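문의 번호 381
제목: 그리퍼 패드 교체 주기와 내년도 예산 관련 문의
제품: Wundberg 평행 그리퍼, 손목 카메라 포함
상태: 답변 후 종료
작성자: Nelly Lozano (Ambaye 자동화 구매 담당)

안녕하세요. 한국어가 제 모국어가 아니어서 표현이 어색하면 양해 부탁드립니다.

저희는 생활용품을 집어서 옮기는 작업대를 운영하고 있습니다. 3월 안에 내년도 장비 예산을 제출해야 하는데, 소모품 항목을 어떻게 계산해야 하는지 결정하지 못했습니다. 현재 작업대는 두 대이고, 네 대로 늘리는 계획을 검토하고 있습니다.

문의 사항은 다음과 같습니다.

1) 손가락 패드만 따로 구매할 수 있습니까? 아니면 손가락 전체를 주문해야 합니까?
2) 견적서에는 Flatex 패드와 Anutex 패드가 같이 적혀 있습니다. 두 가지를 한 작업대에서 섞어서 사용해도 됩니까?
3) 손목 카메라는 보증 기간이 그리퍼와 같습니까?

작업 대상은 크기와 단단함이 서로 많이 다릅니다. 패드를 선택하실 때 참고가 될 것 같아서 손목 카메라 화면을 첨부합니다.

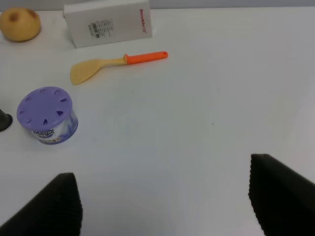 첨부 1. 손목 카메라 화면, 방향제 용기와 주황색 손잡이 주걱 등 작업 대상

납작한 주걱은 손잡이 쪽을 잡아야 하고, 둥근 과일은 세게 누르면 안 됩니다. 그래서 한 종류의 패드로 모두 처리할 수 있는지 걱정이 됩니다. 상자는 지금까지 문제가 적었습니다.

--- 지원팀 답변, 금요일 오전 ---

문의 감사합니다. 패드는 좌우 한 쌍 단위로 따로 주문하실 수 있습니다. 혼용은 작업대별로는 가능하지만, 같은 그리퍼의 왼쪽과 오른쪽에는 반드시 동일한 패드를 장착해 주십시오. 카메라 보증은 별도 계약입니다. 교체 주기를 안내해 드리려면 하루 집기 횟수와 최근에 발생한 증상이 필요합니다.

--- 고객 추가 작성 ---

빠른 답변 감사합니다. 집기 횟수는 작업대 한 대에 하루 약 30회입니다. 많은 편은 아니라고 생각합니다.

증상은 두 가지입니다. 첫째, 얇은 물건을 들 때 가끔 미끄러집니다. 패드를 마른 천으로 닦으면 며칠 동안은 괜찮습니다. 둘째, 물체 인식 프로그램이 흰 상판 위의 작은 점을 물체로 판단하는 경우가 있습니다. 이것은 그리퍼의 고장이 아닌 것으로 이해하고 있지만, 예산과 관계가 있어서 같이 적습니다. 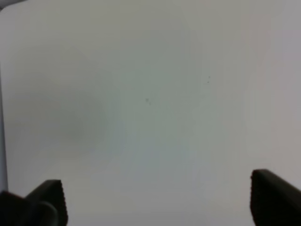

상판을 무광 회색으로 바꾸는 안과 조명을 하나 더 설치하는 안을 비교하고 있습니다. 상판 쪽이 저렴하지만 교체하는 동안 작업을 멈춰야 합니다. 조명은 전기 공사 비용이 견적에 들어 있지 않습니다. 혹시 귀사에서 권장하는 상판 색이 있으면 알려 주십시오. 그리고 손가락을 최대로 벌린 상태에서도 양쪽 끝이 카메라 화면에 들어오는데, 이 부분을 프로그램에서 제외하는 설정이 기본으로 제공되는지도 궁금합니다.

--- 지원팀 답변 ---

말씀하신 횟수라면 패드는 작업대 한 대당 연 2쌍으로 계산하시면 됩니다. 네 대로 늘리실 경우 예비품 한 쌍을 추가하시는 것을 권장합니다. 미끄러짐은 우선 청소 주기를 정하신 후에 다시 확인해 주십시오. 닦은 뒤에도 계속되면 패드 마모를 점검해야 합니다.

상판 색은 따로 지정하지 않습니다. 비용을 쓰시기 전에 인식 프로그램의 최소 물체 크기 값을 먼저 올려 보십시오. 손가락 영역 제외 설정은 기본으로 들어 있으며, 카메라 메뉴의 마스크 항목에서 켜실 수 있습니다.

--- 고객 추가 작성 ---

잘 이해했습니다. 최소 크기 값을 먼저 변경하고, 상판과 조명은 이번 예산에서 보류 항목으로 두겠습니다. 패드는 네 대 기준에 예비 한 쌍을 더해서 신청하겠습니다. 패드 가격과 카메라 보증 연장 비용을 각각 다른 줄로 표시한 견적서를 보내 주시면 감사하겠습니다. 저희 회계 부서는 합쳐진 금액을 받지 않습니다.

--- 지원팀 ---

항목을 나눈 견적서를 등록하신 메일로 발송했습니다. 본 문의는 종료 처리합니다.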